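Stukside Robotics Club: Setting Up a Sorting Run

This page covers the basic sorting exercise for new members. You need to have done the safety sheet first. Plan on one club session, and have a partner at the stop button the whole time.

Start by loading the Groso program and homing the arm. Keep the speed at 14 percent until you have done a full run without a stop.
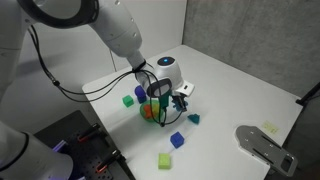 Choosing the pieces matters more than most people expect. Cubes are the easiest to grip, so use those for your first few picks. Then try something with a harder shape, like the blue piece with the knobs. Set the pieces down with gaps between them. The round bowl can hold a couple of pieces too, but leave those for last - the fingers have to clear the rim.

Next, teach the pick points. Move the arm above a piece, lower it slowly, close the gripper, and save the point. Raise it at least 153 mm before you move sideways. Amna Afridi has the shared list of point names, so check it before you make up new ones.

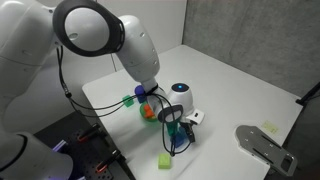 What if the gripper closes but the piece slips out?

Lower the pick point a little and save it again. If it still slips, raise the grip force one step and rerun that pick only.

When you finish, park the arm, save under your own name, and write your settings in the log. Gunnel Ljungberg goes through the logs in April.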